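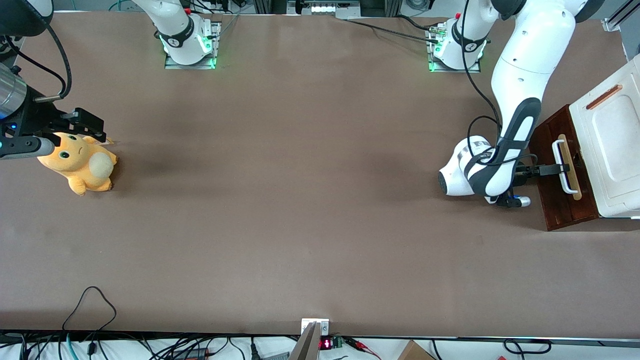 Minutes of the Perfume Swap and Study Group, February meeting

Start: 7 p.m., or a little after, once the windows had been opened and then closed again by those sitting nearest them.

1. Minutes of the last meeting
Approved with one correction. The January minutes recorded that Kuno's vetiver "smells like a basement." The member quoted wishes it known that the word was "cellar," and that it was a compliment.

2. Money
Balance is $424 after the purchase of blotters, caps and small atomizers. The blotters should last until summer if members stop using them as bookmarks. Dues stay the same.

3. Blind sniff: iris
Four samples, labeled A through D, passed to the left. D was passed to the right for a while and had to be called back.

A (Kuno) was liked by most. Cold, rooty opening, then a long stretch of face powder. Two members got carrot. One got lipstick and would not be moved.
B (Carkura) opened well and fell apart. There was support for the first ten minutes and very little for the hour that followed. The base is mostly white musk, and half the table couldn't smell it at all, which they reported with some relief.
C (Yensuk) divided the room. Described as suede, bread dough, a new checkbook, and "my aunt, but in a good way." To be tried again on skin, as blotters don't do it any favors.
D (Ploreo) was guessed by everyone to be the expensive one. It was the cheapest. The secretary was asked to leave out who had guessed what, and has.

Vote: A first, D second, C third. B received one vote from the member who brought it.

4. Bottle splits
The Yensuk split is full. Decants will be 7 ml each, in glass, with the name and the month written on the label. "The brown one" is no longer accepted as a name.
The Carkura split was proposed before item 3 and withdrawn after it.
A member asked if splits could be poured at the meeting itself. The group recalled the tuberose – there was a silence – and it was agreed that pouring would go on being done at home.

5. Library of samples
The list now stands at 147 vials. Eleven are out on loan, most of them since the fall. Borrowers know who they are and were looked at. Citrus samples more than three years old will be sniffed next month and thrown out if they have gone to floor polish. One objection was noted from a member who likes floor polish.

6. Wearing scent to meetings
Discussed again. The rule is still no perfume on the night. Hand cream counts. So does fabric softener, though the group accepts that it can't tell people how to do their laundry. A motion to include coffee failed badly.

7. Next month
Theme is green notes: galbanum, tomato leaf, fig leaf, cut grass. Bring one sample each, wrapped, with the name on the inside of the wrapping. Mint to be treated as a separate matter.

8. Other business
Crackers preferred to cookies, as vanilla cookies interfere with item 3. The secretary will buy crackers.

Closed at 9:10 p.m. One cap found under a chair, gold, too small for anything anyone owns up to.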